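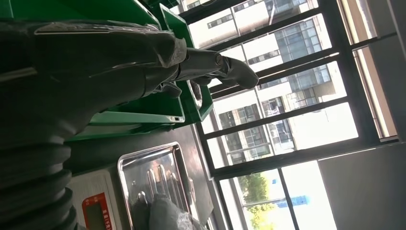

3 min read

Give Me the Bench by the Window

I have a theory about workbenches, and I'll defend it at any dinner table that will have me: the best one in any building is the one pushed up against the glass. Good lamps help. A decent stool helps. But put a plain dark work surface beside a big window, set down two green bins, a steel tray and a kitchen-counter sort of scale, and I want to roll up my sleeves and start sorting things immediately!

I learned this in Clemley, in the sample room of a small hardware outfit called Birnico, where I spent 3 years weighing, grouping and packing metal parts. We had two rooms. One was properly fitted out with overhead lights, labeled shelves and a long bench that somebody had paid real money for. The other was a converted corner with windows on one side and a table that had seen better days. Guess which one we fought over.

Small shiny parts are hard to look at under a ceiling light. You get one hard white spot on every piece and not much else, so a scratch can sit right next to the glare and you'll miss it all morning. Daylight from the side is so much kinder. It runs along the whole length of a part in a long streak, and when the streak wobbles, you stop and look again. I can't think of a cheaper inspection tool, and it was there before any of us clocked in.

Now, the tray. I love a stainless steel tray with raised, rolled edges, and I'm aware that this is a strange thing to love. Parts roll. They roll off flat boards, they roll off paper, they roll toward the one gap in the floorboards. A rim puts an end to that. You can tip a whole batch in, push it around with one finger, and carry it across the room without holding your breath. The rolled edge is easy on your hands too, and it wipes clean in one go. My old boss, Nabila Tahiri, bought us plastic trays one August to save money, and she was back to steel by the end of the month (to her great credit, she laughed about it).

Green bins I will also go to bat for. Bright plastic gets mocked as ugly, and fine, it won't win a place in a design magazine. But I've worked with gray bins on a gray bench and I've spent far too much of my one life patting around for them. A green bin shouts. It also stacks, so the full one and the next one take up a single patch of table, and if it has a little slot for a label at the end, you have everything you need. Use the slot! Tape peels, and marker on plastic turns into a purple smudge by spring.

Then there's the scale, and this is where I lose some of my former coworkers. They wanted it on its own stand, away from the mess. I want it right beside the tray, close enough that I can move a handful over without taking a step. A batch of 50 parts weighed a few at a time is a lot of steps. Put it at arm's length and you'll check a weight whenever you have a small doubt, where otherwise you'd shrug and carry on.

I do hear the case against windows. The sun moves and by late afternoon you may be squinting at the display. Winter light quits early, and a bench by old glass can be chilly - I wore a vest indoors from the first frost on. Some shops can't spare the wall. All true, and a simple blind and a lamp will deal with most of it.

What I won't accept is the idea that light is a perk, something for the front office and the meeting room. A friend at Saxena told me their new layout gives the windows to a lounge people sit in at lunch and puts the packing tables in the middle of the building. I like a lounge. I'd still swap them tomorrow. The people looking closely at small things all day should get the side of the room where you can see them.

So if you're moving benches around this spring, try it for a week. Drag the dullest table you own over to the glass, leave a pair of soft gloves on it, and see who turns up to claim it. At Birnico it was me, 7 minutes early, with my coffee.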